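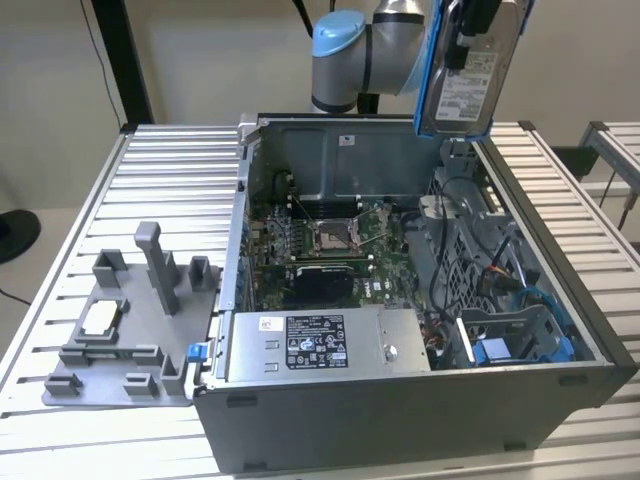

A 3.5-inch hard drive in a blue caddy, over an open desktop tower.

Stacking a Jupiter Video

A single frame of Jupiter looks soft because the air is always moving. A short video holds many frames, and a few of them will be sharp. Stacking software finds those and averages them. The steps below use Trình, but other stacking programs have the same controls under different names.

Recording

Let the telescope cool outdoors before you start. Focus on one of the moons first, then check the edges of the dark belts. Set the exposure short enough to freeze the motion of the air and raise the gain to make up for it. A grainy picture on the screen is fine.

Keep each video short. Jupiter rotates quickly, and a long recording will smear the small details. My test video came from the Clullgate field in June, with a Janard planetary camera, and has 3,440 frames.

Sorting the frames

1. Open the video in Trình and choose Planet, not Surface.
2. Click Analyze. The program ranks every frame from best to worst and draws a quality curve.
3. Look for the place where the curve starts to drop. In my video that was a little past frame 1,000, so I kept 1,000.
4. If the night was poor, keep fewer. On one bad video I used only 661 and the result was noisy but still showed the Red Spot.

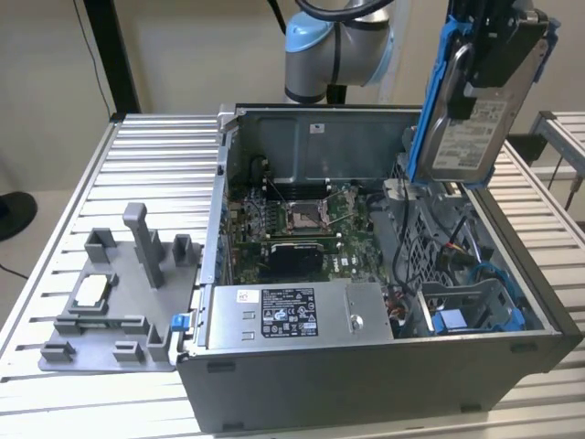
Desktop tower with the side panel off and the power supply in the lower middle.

Aligning and stacking

Place the alignment points by hand or let the program do it. I ended up with 51 on the disk. Delete any that sit on empty sky. Points that are too small will follow the noise, and you will see a patchy texture in the finished stack.

Click Stack and save the result as a 16-bit TIFF. Don't use JPEG at this stage.

Sharpening

Open the TIFF and move the finest wavelet slider up slowly. Stop when a bright rim appears along the edge of the planet, then back off a little. Adjust the color balance last.

Members of the Wosside group can download the raw video from the files page and try other settings on it.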